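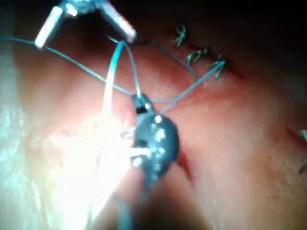 Sampaio

To the list, and to whoever keeps replying to the whole list with "unsubscribe":

> We're new this year (Bradholm, first season, two people who have soldered before). Our rules packet says the suturing task is "one stitch, autonomous, tied." How hard can one stitch be? We were planning to spend most of the semester on the arm calibration and do the stitch at the end. Also, is green thread required or is that just what everyone has?

Welcome, Bradholm. I read your second sentence aloud at our Sunday meeting and there was a respectful silence.

One stitch is fine. Our club can place a stitch. It's the thread left over that will eat your semester. Look at the row at the top of this message. The knots up the right side are what you're graded on, and they sit there looking smug with their little frayed tails. Then look at how much thread is out in the open between the two instruments and the tissue, and ask your planner where it thinks all that is. Ours has opinions. They are stored in a log file of 3745 lines, and I have read them.

Some things I wish the packet said:

- Calibrate first, yes, but give it two weeks and stop. You will never love your calibration.
- Start on the thread tracker the same day. One of ours happily followed a reflection for most of April and reported high confidence throughout.
- Glare. Look at the lower left of our picture. That whole corner is washed out to nearly white, and a pale strand runs down toward it and blends right in. Turn your lights down before you write a clever filter. We wrote the clever filter first. It's called Fomell, it has 527 commits, and the dimmer knob beat it.
- Practice with the jaws open and doing nothing. I mean it. Half our failures came from a gripper that felt it ought to be holding something.
- Log the tail length after every throw. If you don't, you'll be arguing about it later with people who also didn't.

On color: no, green isn't required. The packet says "visible against the tissue," and you can interpret that as freely as you like until a judge squints at it. We use green and blue-green because it shows up against pink and red. Civa ran a dark thread last season and spent the demo asking each other where it went.

If you want our tracker, it's in the shared folder under "old," next to "old2," which is newer. Use commit 584 or earlier of the arm code with it. After that somebody renamed the axes, and we're still not speaking about it as a club.

Bring spare tissue pads to the meet. Bring more than that.

Sampaio
(suturing subgroup, and by default the cable subgroup)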